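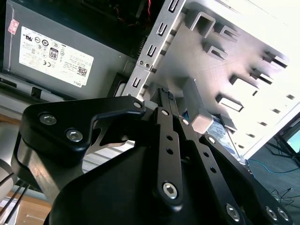
How a Robot Hand Works (and Why Yours Will Drop Things)

By Delphine Benavides

Pick up a pencil. Go on, I'll wait.

You probably did that without thinking very hard. Your eyes found the pencil, your arm swung over, and your fingers squeezed just enough. A robot has to be told every bit of that, and it is a terrible listener. It does exactly what you say, even when what you say is silly.

Our workshop is called Jirkness, and it is the back half of a building that used to sell carpets. Lots of people share it. My friend Þórarinn Hviid and I have a bench there, and on the bench lives a robot arm we call Tullico. Tullico's job is to help take old computers apart. So far Tullico's main talent is being in the way.

What is a gripper?

A gripper is a robot's hand. Ours is black, with flat fingers and a lot of silver screws. It doesn't have a thumb or a pinky. You can do a surprising amount with two fingers - try eating lunch that way and see.

Behind the fingers are long bars called linkages. A linkage is a set of stiff pieces joined at points where they can turn. Those points are called pivots. Scissors have one pivot. So does a seesaw. When a motor pushes one bar of a linkage, the bar pushes the next one, and the finger at the end moves.

You can make a linkage at home from two strips of cardboard and a paper fastener. Cross the strips, poke the fastener through both, and open and close them. If it wobbles, your hole is too big. Ours wobbled for 10 days.

What's inside a computer?

A desktop computer is mostly a metal box with a crowded inside. The power supply is a smaller box that takes electricity from the wall and turns it into the kind the computer can use. The hard drive remembers things. The heatsink is a block of thin metal fins that helps a hot part cool down. Wires run between them all, usually right where you want to put your fingers.

That crowding is the hard part for a robot. There are rails, edges and cables everywhere. A person can feel a wire brush against a knuckle and move over. Tullico will happily keep pushing.

Please don't open a computer by yourself, and never open a power supply at all, even an unplugged one. It can hold on to electricity and give you a very nasty shock. Grown-ups shouldn't open them either, though they are harder to boss around.

How does it learn?

Mostly by practice, and mostly by getting it wrong. We keep a notebook of every try. By April we had written down 694 of them. Þórarinn draws a small frowning face next to the bad ones, and he has become very good at frowning faces.

After each bad try we change one thing. Maybe the fingers should close more slowly, or the arm should come in from the other side. If you change 10 things at once, you won't know which one helped.

Try it yourself

Put a pencil in a shoebox with some crumpled paper. Ask a friend to close their eyes and hold a pair of kitchen tongs. Now tell them how to get the pencil out, using only words like "left," "down" and "squeeze." You have 30 tries. Be polite to your robot.

Sign up for the Jirkness newsletter! You can unsubscribe at any time.

Contact us | © Jirkness Shared Workshop | Back to top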